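# 4 Rural Backhaul and Shared Masts

A mobile network is limited by its weakest link, and outside the towns that link is seldom the radio. It is the backhaul: the connection between the mast and the core network. This chapter deals with the choice between fibre and microwave, and with the effect of mast sharing on that choice.

Let A be the total capacity of a backhaul route and a the portion assigned to one operator.

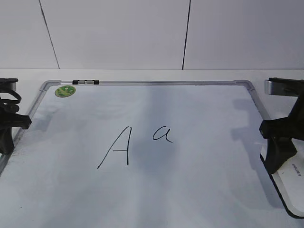

Bogdan Crăciun objects that a fixed value of a is seldom kept to once a second tenant moves in, and that contracts ought to state a minimum at the busy hour. The objection is taken up in Section 4.3.

The worked case is the Kurton valley. Toven owns 19 masts there and leases space on them to Skultora. Before the lease, each mast was fed by a single microwave hop of 300 Mbit/s. Two tenants on one hop will compete for it every evening, whatever equipment is fitted to the mast.
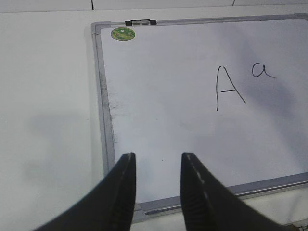
Fig. 4.2. Whiteboard on a white tabletop.

Fibre removes the limit but must be trenched, and the cost of trenching rises with distance and with rock. Microwave is quick to install and needs a clear line of sight. Heavy rain weakens the signal, more so at higher frequencies, and the link then drops to a slower rate. Planners must therefore quote two figures for any hop: the clear-sky rate and the rate that is met in all but the worst hours. 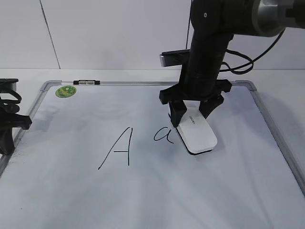
## 4.1 Estimating busy-hour demand

Demand is measured at the mast, per tenant, over the busiest hour of the day. Daily averages should not be used.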